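29 July 2023
Glaze bench, Fistumton workshop

Third go at the Torkstead celadon. The recipe came down from Jonalyn in her handwriting, which means the line reading either "11 feldspar" or "17 feldspar" has now been tested both ways. It's 11. The 17 batch has the surface of a toad and I'm keeping one tile as a warning.

Sieved twice through the 60 mesh, because the 80 has gone to Sanby again. Left the bucket overnight with the lid on. In the morning it had set like cheesecake, so I added a splash of vinegar and stirred until my arm gave out. Specific gravity still high. Thinned it, dipped six tiles, then found the drill mixer hanging on its hook in plain sight.

Bucket weights, for whoever inherits this: 438 g dry for the small test, water by eye. Yes, I know. I'll measure it next time, as I wrote in February.

Alfredo wants the final color somewhere between "kitchen" and "moss." I asked which kitchen. He said a nice one. Current results:
Tile A: too gray, crawled at the corner.
Tile B: decent green, pinholes on the back.
Tile C: stuck to the shelf. Color unknown, shelf improved.
Tile D: the best of them. Looks like a mint somebody thought better of.

We need a purple to go next to it too. Jonalyn is arguing for a grayed lavender and Alfredo says lavender is for soap. I have no vote but I do have the scale.
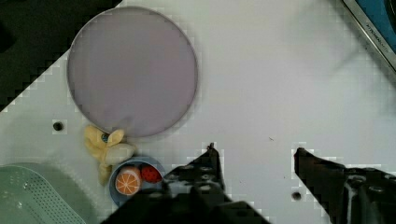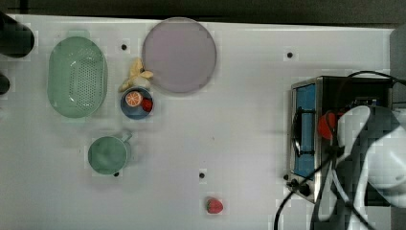

Lavender plate on the white table.

Anyway, cone packs. The ones on the bottom shelf slumped flat and the top ones hardly bent, so the kiln is still running hot low down, and all of the above is suspect. Tile D was on the middle shelf. Repeat it top and bottom before anyone tells Tiongson we have a green. They want 3,000 pieces and will expect them to match each other.

To do: get the 80 mesh back from Sanby. Grind Tile C off the shelf. New kiln wash, two thin coats this time. Ask Jonalyn whether the "sm. spoon" of copper carbonate is her small spoon or the workshop small spoon. They are not the same spoon.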